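Kedutis Garment Brush — white handle, flat head

Back in stock. 350 in this delivery, last lot went quick so don't hang about. Sold singly or in packs of 3.

Flat head, rounded corners, open in the middle so you can see the cloth while you work. Tapered handle, fits most hands. For hair, fluff and general bits on knits, jersey, coats, school jumpers. Not for silk or anything beaded.

How to use — leave it on the hanger. Hold a fold of the cloth with your spare hand, keep it fairly taut, go downwards in short strokes. No need to press hard. Do the front first, then turn the hanger round and do the back.
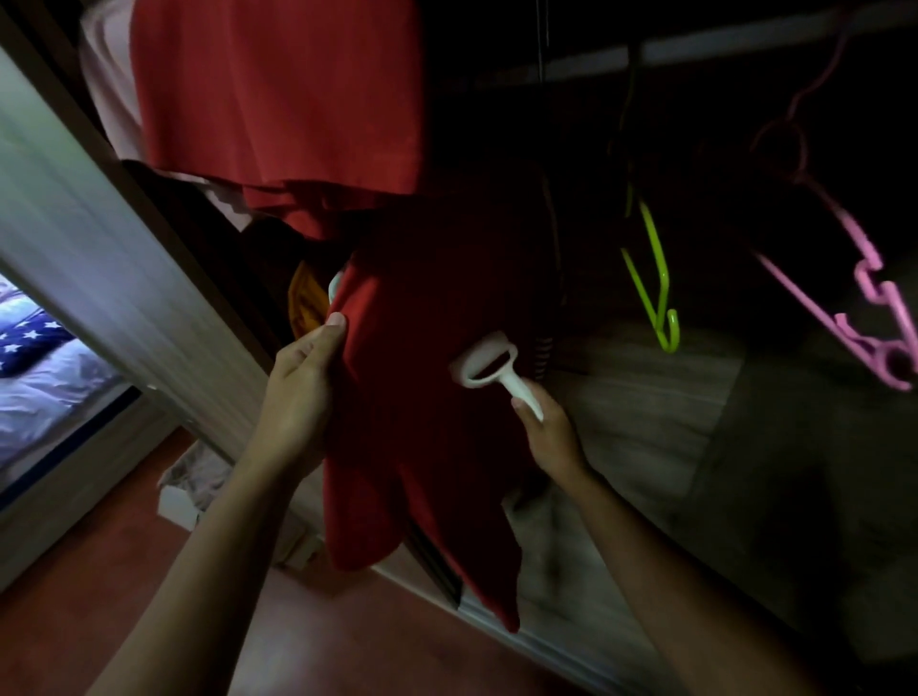 Kedutis brush in use on a red garment, still in the wardrobe.

Length 23 cm. Colour white only. Wipe the head with a dry cloth after, dont put it in the dishwasher (we've been asked).

Also good for a quick go round the wardrobe before you shut it up for the season. Darks and reds show fluff worst so start with those. Leave a bit of space between hangers if you can, things packed in tight just rub off on each other. 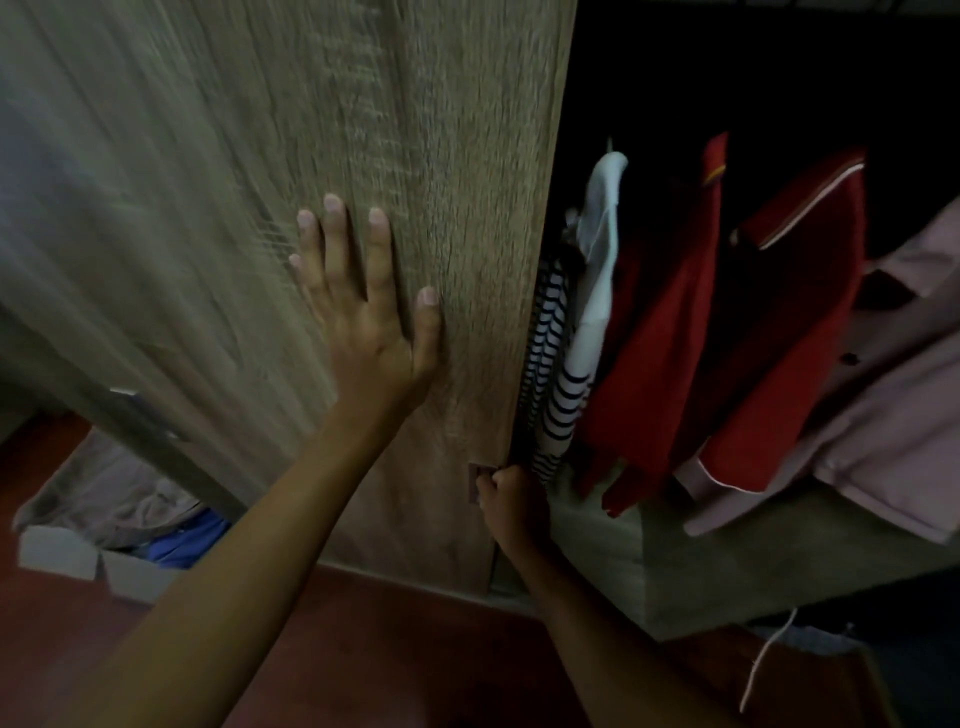
Wardrobe door with recessed handle, clothes hanging inside.

Wardrobes and hangers are not included, obvioulsy. For furniture see the Damgaard pages, for plastic hangers see Herkora.

Delivery — 4 working days, mainland only. Islands please ring first. Returns fine if unused and in the packet.

Replacement heads: not yet, hoping for January. Will put them on this page when they land.

Trade orders and anything odd — ask for Eirlys Dafis at Evine, mornings best.

Page updated Friday, October 2, 2020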